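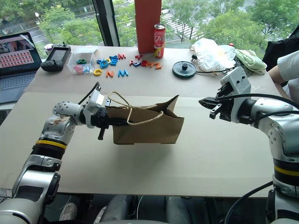 Puesto de dos brazos, tarea de la bolsa de papel. Taller de Pradetine, septiembre.

Programas > Formación técnica > Pradetine > Informes de avance

Tiempo de lectura: 6 minutos

Imprimir | Enviar por correo electrónico

Informe de avance del taller de robótica de Pradetine
Segundo periodo de ejecución
Destinatario: Fondo Abugri, área de seguimiento
Responsable del informe: Yoga Hidayat, coordinación docente

1. Estado general

El fondo pidió en el informe anterior que distinguiéramos entre lo que el taller enseña y lo que el taller demuestra. Intento hacerlo aquí. Enseñar, se enseña: de los 19 alumnos inscritos siguen viniendo todos menos dos, y los que vienen trabajan. En cuanto a demostrar, soy bastante más prudente que la memoria con la que se solicitó la ayuda, que prometía una «célula doméstica autónoma» para el final del curso. No la habrá. Habrá, si el siguiente periodo va bien, dos brazos que meten unas cuantas cosas en una bolsa de papel con una tasa de acierto que podamos defender delante de alguien que sepa preguntar.

El proyecto de curso se llama Udau y consiste en eso: un brazo sujeta la bolsa por un lado y la mantiene en alto mientras el otro recoge objetos de la mesa y los suelta dentro. La competición Monus, a la que estamos preinscritos, puntúa la misma secuencia con objetos que no se conocen de antemano. Nosotros trabajamos con un surtido fijo (letras de espuma de colores, una lata de refresco, una caja roja alta, un paño verde claro doblado), y conviene recordarlo cada vez que se lea un porcentaje en este documento.

2. Trabajo realizado

Sujeción de la bolsa. Es lo que mejor está. La pinza cierra sobre el papel kraft y lo levanta de la mesa. En la última serie de 30 intentos la bolsa se mantuvo en alto el tiempo exigido en 23. De los 7 fallos, cuatro fueron por cerrar la pinza sobre un asa en lugar de hacerlo sobre la pared de papel. Las asas son de cordón trenzado y caen por delante cuando quieren; el grupo ha propuesto cortarlas. Me he negado, porque en Monus las bolsas llevan asas y porque un resultado obtenido con una bolsa preparada no me sirve para escribir este apartado.

Apertura de la boca. Aquí empiezan mis dudas. La bolsa se presenta abierta porque un alumno la abre antes de cada intento. El video que circuló en la jornada de puertas abiertas no enseña ese paso y más de un asistente se fue convencido de que la abrían los brazos. He pedido que se vuelva a montar con el tramo inicial incluido.

Recogida con el segundo brazo. Funciona con la lata y, a ratos, con la caja. Con las letras de espuma el resultado es malo. Son bajas, se tocan entre sí y la pinza de dos dedos arrastra la vecina la mitad de las veces. Los alumnos han probado a separarlas a mano sobre el cartón antes de empezar. Mejora, claro. También mejora cualquier examen si se quitan las preguntas difíciles, y así se lo dije. Acordamos registrar por separado las series con letras agrupadas y con letras separadas, cosa que no se hacía hasta ahora y que invalida las comparaciones del primer periodo.

Coordinación de los dos brazos. No hay resultados que comunicar. Se han ejecutado los movimientos de uno y otro por turnos, con una persona dando paso entre ambos. La secuencia completa sin intervención se ha intentado pocas veces y no se ha llevado registro fiable. Prefiero dejar el apartado vacío.

3. Datos recogidos

El plan fijaba 300 demostraciones teleoperadas al cierre del periodo. La carpeta contiene esa cifra y quien solo mire la carpeta dará el objetivo por cumplido. Al revisarlas con dos alumnas encontramos repeticiones casi idénticas hechas en la misma tarde por el mismo operador, con los objetos colocados en los mismos sitios. Hay también demostraciones cortadas antes de soltar el objeto y varias con el nombre equivocado. Todavía no hemos terminado de depurar, de modo que no doy una cifra neta. Será menor que la prometida.

Otra reserva sobre los datos: toda la recogida se ha hecho en la mesa de la ventana. La luz cambia mucho entre la mañana y la tarde y nadie ha comprobado todavía si el modelo entrenado con las sesiones de la tarde responde igual a las diez. Los alumnos creen que sí. Lo creen con el mismo entusiasmo con el que creyeron que el primer modelo distinguiría la M de la Z.

4. Alumnado

La parte que menos luce en los indicadores es la que más me convence. En el primer periodo, cuando algo fallaba, la explicación habitual era que «el robot se ha vuelto loco». Ahora el cuaderno de taller recoge anotaciones como «pinza cerrada sobre cordón, repetir con aproximación lateral», con hora e iniciales. Tres alumnos calibran sin ayuda. La mayoría sabe detener los brazos con seguridad y explicar por qué se detienen.

No todo el grupo avanza igual. El trabajo con el código se ha concentrado en muy pocas manos, y quienes no programan acaban colocando objetos en la mesa sesión tras sesión. Desde este mes los puestos rotan por obligación. La rotación ha bajado el ritmo de las pruebas y así se verá en las cifras del próximo informe. La encuesta de satisfacción salió excelente, como sale siempre; la adjunto porque la pide la convocatoria.

5. Gastos e incidencias

La ejecución económica va dentro de lo previsto salvo en consumibles. Las bolsas de papel se estropean antes de lo que suponía el presupuesto, sobre todo por el borde donde aprieta la pinza. Se solicita trasladar a esa partida el remanente de desplazamientos.

El cartón que cubre la mesa se puso como solución provisional y lleva puesto desde el arranque. Ya tiene su propia influencia en los resultados, porque las letras resbalan menos que sobre la superficie original. Si se cambia, habrá que repetir series. Si no se cambia, habrá que declararlo en la ficha técnica de Monus. Propongo lo segundo.

Queda pendiente la protección de los cables del brazo derecho, que corren por encima y cuelgan hacia un lado. El proveedor ofreció una funda con un precio que no me parece justificado y he pedido otra oferta.

6. Lo que se pide al fondo

Primero, que se modifique el hito final. Donde la memoria dice «célula autónoma», solicitamos que diga «secuencia de embolsado con dos brazos y apertura manual previa, sobre objetos conocidos». Es un compromiso más modesto y lo podemos medir.

Segundo, que la participación en Monus quede como opcional hasta la revisión intermedia. Ir a competir con objetos desconocidos cuando aún se nos resisten los propios me parece un viaje caro. El grupo opina lo contrario y ha pedido que conste: sostienen que allí aprenderían más en una mañana que en un mes de series repetidas. Consta.

Tercero, autorización para ampliar el plazo de entrega de los datos depurados hasta el siguiente informe, sin coste adicional.

7. Próximo periodo

Terminar la depuración de las demostraciones y publicar la cifra neta. Repetir la serie de sujeción con bolsas de otro tamaño, por la mañana y por la tarde. Registrar la secuencia completa desde la mesa vacía, con la colocación de objetos y la apertura de la bolsa a la vista. Mantener la rotación de puestos. El cuaderno de taller y las hojas de series están disponibles en la coordinación para quien quiera contrastar lo que aquí se afirma.

Yoga Hidayat
Coordinación docente, taller de Pradetine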